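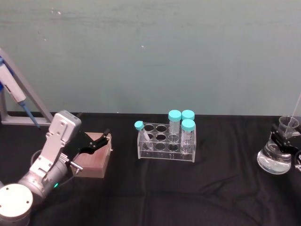 Brynhildur Fogh thinks the paste is still too thick, and that this is why the hinges pull the paper when they dry. She wrote it on the tray label in pencil, "too much starch, too little patience", and went home. So I begin with the paste again.

Friday, May 4, 2018

Wheat starch paste, second cooking of the week. One part starch to five of water by volume, left to soak overnight in the small pot. Before I always used one to four. Cooked on low heat with constant stirring until it became translucent, then half an hour longer. It is boring, but when I stop early the paste has a sandy feeling between the fingers. Cooled under a film of water. Passed through the horsehair sieve two times, then thinned with the wide brush in the wooden bowl, a spoon of water at a time. At the end it was like cream which is not whipped.

Hinges tested on waste sheets from the Somogyi ledger (the blank leaves at the back, which we are allowed to use for this). Torn hinges, not cut. Two papers:

Thin kozo, with new paste: lies flat after drying between blotters. A slight shine at the edge where I had put too much. Peels with a damp swab in short time.

Medium kozo, with new paste: a small wave, only on the side where the grain goes against. I turned the hinge and made it again, and the wave is gone. So on this side the mistake was mine and not of the paste.

Old paste (one to four) on the same two papers: both pulled. Brynhildur is right. I write it here so she can have it in my handwriting.

The ledger itself. It is volume 3 of the set, inventory number 2099, the one with the green spine. The text block came out of the case without force. Sewn on tapes, the first and the last section are loose, and in the middle the thread is still good. I would not resew the whole book. I propose to catch the loose sections to the tapes with linen thread and to leave the original sewing alone. The spine had thick animal glue, very brown and hard like sugar. Poultice with methylcellulose, twenty minutes, then the bone folder. On the lower half I waited too little and I scraped when I should have waited, and there is a small skinned place near the third tape. It does not go through to the fold. Marked on the condition sheet.

Ink: mostly iron gall, stable where I tested it. The red ruling lines bleed immediately with water, also with a very small drop. No washing of these leaves, and near the ruling lines the paste must be as dry as possible. For the tears which cross a red line I tried the remoistenable tissue with a little ethanol in the water and had no bleeding in two tests. I want to try it more before I trust it.

Pressing. The Pondermont press is again not even. The platen comes down first on the left. I put one more sheet of card on the right and it helped, but this is not a repair. Please do not take the card away, it is there with a purpose. The sheets with hinges stayed between blotter and spunbonded polyester, light weight first, blotters changed after ten minutes and after one hour.

Burnishing. Barnabás Csizmadia asked if the repaired corners can be smoothed with the agate (the Akik one, with the dog-tooth shape) so that the new tissue does not catch the fingers. I tried it through silicone paper with small pressure. On the waste sheet it is nice. On a written leaf I would not do it, the surface of the old paper becomes shiny and one sees it in side light. Bone folder is enough.

Leather for the corners: the Vatada calf is too red next to the old covers. Pared a small piece anyway to see the thickness. It pares well and does not crumble like the one we received in February. If we dye it, a weak brown first and then look at it dry, in daylight. Wet it is always lying to us.

To do:
Keep the rest of the paste in the fridge, covered, and throw it out when it smells or becomes watery. The last pot stood there more than 14 days and this was too long.
Linen thread, the thin one, only 2 lengths are left on the card.
Ask Barnabás for the tapes from his drawer, the width must be like the old ones.
Level the press.
Photograph the skinned place before the spine is lined.

Brynhildur, if you open the tray on Monday, the hinges on the left side are the new paste, and on the right side the old one. Please pull them yourself and write what you feel.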